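Hovetix Publishes Safety Rules for Shared Robot Labs

3/22/23

Hovetix has published a set of working rules for laboratories where people and tabletop robot arms share the same room. The document has 17 pages and is free to download from the company's website. It was prepared together with the engineering office Restel, after a survey which started in January.

In the survey, 82 laboratories answered questions about their daily practice. Only 40 of them had written rules for small arms. "Many teams think that a small arm needs no rules," said Nia Howells, who led the work at Hovetix. "But two arms on one table can already trap a hand."

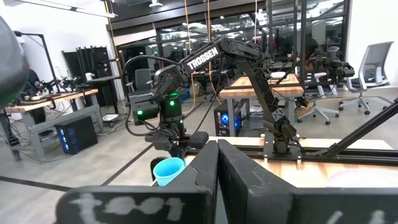
The rules ask each laboratory to mark the working area of every arm and to keep chairs outside of it while the motors have power. Cables must be fixed so that they cannot catch on a moving joint. One person is named as responsible for each table, and this person must be able to reach the stop button without leaving the place.

There is also a section about recording of demonstrations, where an operator guides the arms for many hours. Here the text recommends regular breaks and a short check of the grippers before each session.

Ghislain Fehr of Restel said that the rules do not replace the national regulations – they should help small teams to apply them. Comments on the first edition can be sent to Hovetix by e-mail. A checklist for printing will follow.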